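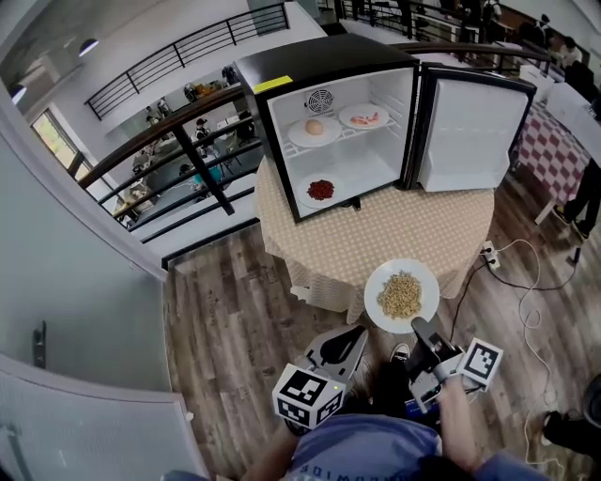

Mini fridge with the door open, plates on the wire shelf.

Some notes on how we took over the sandwich shop, for the people who asked. Thread.

I bought the lease on Baptista in October from Edmund Szczepańska. He had run it as a lunch counter and wanted to retire. We kept the name. The sign was paid for and people knew it.

The kitchen was in decent shape. The dining room needed work. My husband and I pulled up the carpet and painted at night after closing so we didn't lose any lunch days.

Opening day under us was 22/01/2018. We sold 113 sandwiches and ran out of rye before one. The next day we sold 119 and ran out of change.

The bank wanted a business plan. Gonçalo Tavares at Prumico helped me write it. He made me take out the catering part and put it back in after the first year. I think he was right.

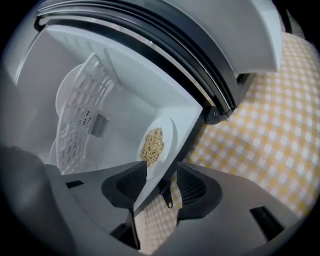 Open white appliance on a yellow-and-white checked tablecloth.

Catering is now the bigger half. Our largest order so far was box lunches for some 200 people at Stundum. We have 2 people in the kitchen, so that was an early morning.

What I would do differently: get the grease trap inspected before signing. Ours had to be replaced and the landlord and I split the bill.

Also ask for the supplier list in writing. Edmund had most of the phone numbers in his head and I had to call him every few days for the bread man.

Hours are the same as before. Soup is back on the menu next week.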